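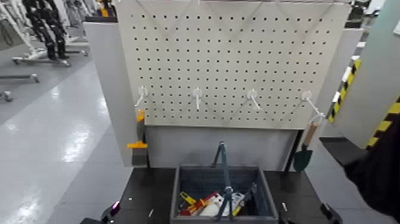 Yavuz Altıntaş wrote:

> We have 272 panels on the Akgül roof, split over 2 inverters. Since January the
> east inverter has been reporting less than the west one every morning until ten or
> so. Pilero says the strings are fine and wants to swap the inverter. Has anyone
> on the list had this with a Storix unit? I would like to know before I sign for
> the work.

Yavuz, I would hold off on signing. We had the same pattern at Kolus with 197 panels, and the inverter was not at fault. Two things to check first.

Look at the DC voltage per string at sunrise, not the AC output. If one string comes up late and the others don't, you have shade or a bad connector. Ours was a vent pipe the roofers put in after the layout was drawn. It shaded the end of one row until mid-morning in winter and cleared up by itself in spring.

Then look at the clock on each unit. The Storix loggers keep their own time, and ours had drifted far enough apart that the morning curves didn't line up. Daily totals were nearly the same once we corrected for it — compare those before you compare curves.

If the totals still differ, ask Pilero for an insulation resistance reading on the east side, taken early while the roof is damp. They should have the meter with them anyway.

What firmware are you on? The version is on the second page of the logger menu. Please send it to the list along with one day of string data and I'll put it next to ours.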